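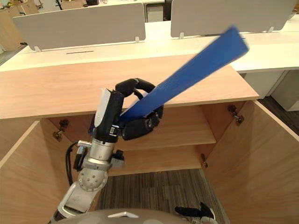 Subject: Re: [plimwood-list] Two-door cabinet, doors won't sit even
Date: Friday, 9:20 pm

Good evening, all, and a special hello to the new member in Moffat who started this thread. I meant to answer at lunch, but the day got away from me, so please forgive the late hour and the length (I have never managed a short message to this list and I don't suppose I'll start now).

> Hello everyone, first time posting. I bought a Clendia
> two-door cabinet secondhand, the low one in pale wood with
> one shelf across the middle. It's going behind a desk in our
> office, which is on the ground floor of a building from 1872,
> so you can imagine the floor. There's carpet over it.
>
> With the doors shut, the right one is higher than the left and
> the gap between them is wider at the bottom than at the top.
> I've tightened every screw I could find. Do I need new hinges?
> Flistemico has a set but the shipping is more than the hinges.
>
> Also, what should go inside? We have over 200 file folders
> and a lot of odd long things that never fit anywhere.

Please don't order the hinges yet! I have the same sort of cabinet at work, light wood, two doors, one shelf, and it stands on a gray striped carpet in front of a long white desk, so I feel as if I know your problem personally. Tightening everything is what most of us do first, and all it does is hold the doors firmly in the wrong place. I'd go at it in this order.

1. Empty it. I know, I know. But a loaded shelf pulls on the sides, and you'll end up adjusting the doors to suit a pile of folders. Take the shelf contents out and stack them well away from where the doors swing.

2. Check the floor before you touch a hinge. Set a level on the top, first side to side and then front to back. Carpet hides a lot, and in an old building it's hiding even more. If one corner is low, slip a thin piece of hardboard under that side and check again. Mine needed one on the left, and once it was in, half the trouble with the doors was gone.

3. Look over the rest of the hardware while it's empty. There may be a small brass-colored screw head up on the top surface, and a little metal fitting set into the panel below the edge. Snug is enough for both. Wood like this strips very easily, and I say so as somebody who has filled a stripped hole with toothpicks and glue more than once — it does hold, by the way, if you leave it overnight.
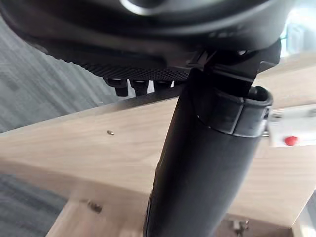

4. Now the hinges. Open both doors wide and work on one at a time. If yours has the usual adjustable kind, one screw moves the door sideways and another moves it in and out, and for the height you loosen the mounting plate a touch, lift the door, and tighten it again. Have a helper hold the door for that part, or rest it on a paperback. Quarter turns only, then close both doors and look. It took me 20 minutes and a good deal of muttering.

5. Leave it alone for a couple of days, then look once more with everything back inside. Things settle.

As for what goes in it, I wouldn't try to get all those folders onto the one shelf. I'd put the ones you use every week up there, standing in boxes, and find the others a home in a proper file drawer. The long things do much better in the lower part, laid flat if they'll go and leaned toward the back corner if they won't. Poster board and anything else thin and stiff wants to lie flat, or it takes a bend over the winter and never loses it. We had a whole batch go that way in January and I'm still a bit sore about it.

One small thing I'd do over again: I lined our shelf with the sticky kind of paper, and it came up in bubbles by spring. If you want a liner, get the plain sort that just sits there. A roll was 5 dollars at our hardware store, with plenty left over for the kitchen drawers at home.

If the right door still sits high after all that, write back and tell us which way the gap runs with the cabinet empty. Somebody on the list may well have a spare Clendia mounting plate. I used to have a coffee can full of them, but I gave it away when we moved, wouldn't you know.

Warm regards, and good luck with the floor

--
plimwood-list: fixing up and looking after ordinary furniture
Please trim your quotes when replying (yes, I know, me too)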